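Sound Piece Opens Tuesday at the Old Dvorak Building

A new sound and light installation by Keisha Baptiste opens to the public on Tuesday in the old Dvorak building on Clarno Street. It is called Prisberg, after the town where she grew up, and it takes up the whole ground floor.

Visitors enter through a side door and walk a narrow corridor hung with 1203 strips of tracing paper. Small speakers are fixed behind the strips, and each one plays a few seconds of a recording made in Prisberg: a train crossing, a kitchen radio, people talking over a fence. The strips move when someone walks past, so the sound is always a little muffled and then a little clearer. At the far end the corridor opens into a dark room with a low platform where people can sit or lie down. 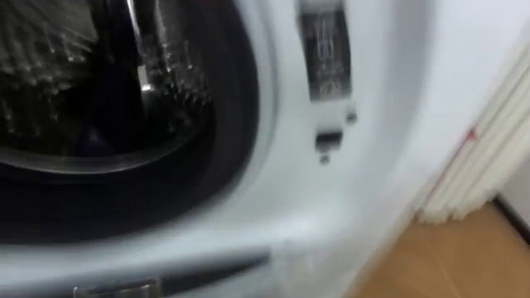
Door gasket and drum, close up.

Baptiste began collecting the recordings six years ago, mostly on a cheap handheld recorder. By last May she had 3025 of them. She sorted them by pitch, then threw that order out and started again by time of day. The corridor now runs from early morning at the entrance to late evening at the platform, and the light shifts with it, from a thin blue to a dull orange.

"I kept the ones where you can't quite tell what's going on," she said. "If I knew exactly what a sound was, I usually cut it."

The curator is Demetrius Lyons, who also put together last year's show of floor drawings at the Bustum Annex.
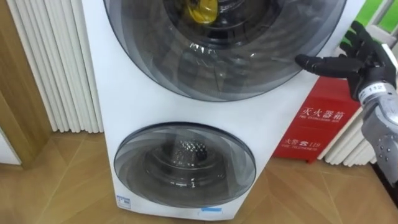

He first heard an early version of the piece in Baptiste's studio, played through four speakers on a table, and asked her how big she thought it could get. The Dvorak building came up a few months later. It had been a button warehouse and then a carpet showroom, and the ceilings are high enough that the paper could hang its full length without being trimmed.

Installing it took 23 days. The strips were hung by hand from wire, starting at the platform end and working back toward the door. Two of the wires had to be replaced after they sagged, and one section near the middle was rehung twice to leave enough room for wheelchairs.

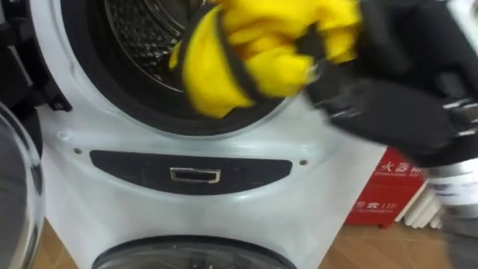 A yellow garment going into the drum.

Entry is limited to 20 people at a time, and a full visit takes over half an hour if you stay for the complete light cycle. You can leave at any point through the door behind the platform. Bags and wet umbrellas go on the hooks outside the corridor. Children are welcome, though the first stretch is dim and some of the train sounds are loud - ask at the desk for ear protectors.

Baptiste will give a short talk on opening night at 7 p.m., followed by questions. Lyons will lead walk-throughs later in the run, and times will be posted at the entrance. Admission is free and no booking is needed, except for school groups, which should write ahead.
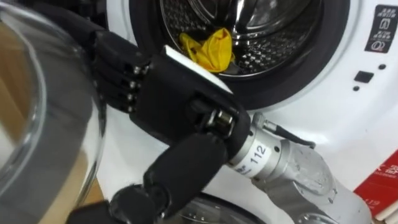
Black robot hand at the washing machine opening.

A booklet with drawings of the corridor and a list of the recordings is on sale at the desk. The list gives the place and hour for each sound but doesn't say what it is. A second, smaller version of the piece is planned for the Bustum Annex, without the paper.

14 shares
2 comments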